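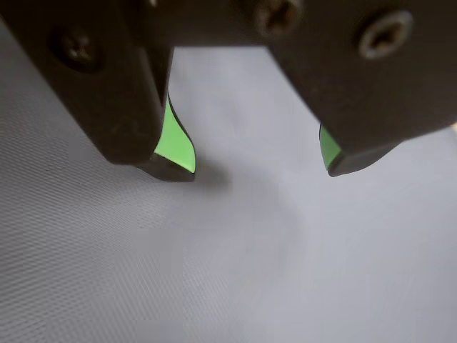

*Slide 1. Gripper fingers with green pads.*

Start with the money. Haruto Ishida asked for one budget line per bench, so I'll go line by line and keep to what we plan to spend by March.

- Arm, assembled: 2,578. Quote from Bunadgate, good through the end of the quarter.
- Finger pads: 63 a set. Budget these as consumables, same line as tape and gloves.
- Spare servos: 202. Buy them with the arm so we pay shipping once.

Bench total with cable, power supply and clamps is 3,903. Pause here for Haruto.

Next slide, the arm by a cardboard box on the gray work surface. Boxes cost us nothing, so they aren't in the sheet.

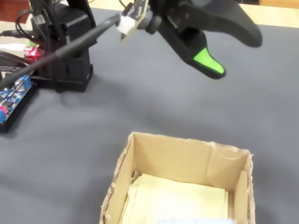
Do we need a service contract in the first year?

We plan to skip it and hold the spare servos instead, then look again when the second bench is up for approval.

Mention that Temer also quoted. Their price was close but the lead time was longer, and Minoru Nagano wants the first bench running before the Nakajima visit.

Then table space. The arm's base takes the edge of the table, and the controller board sits beside it. Plan one full table per arm. Don't let facilities talk us into half.
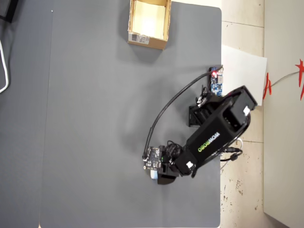 ## Approvals

Minoru signs the arm. Pads and spares go through Poladetti on the standing order.

Take questions, then hand over to Haruto.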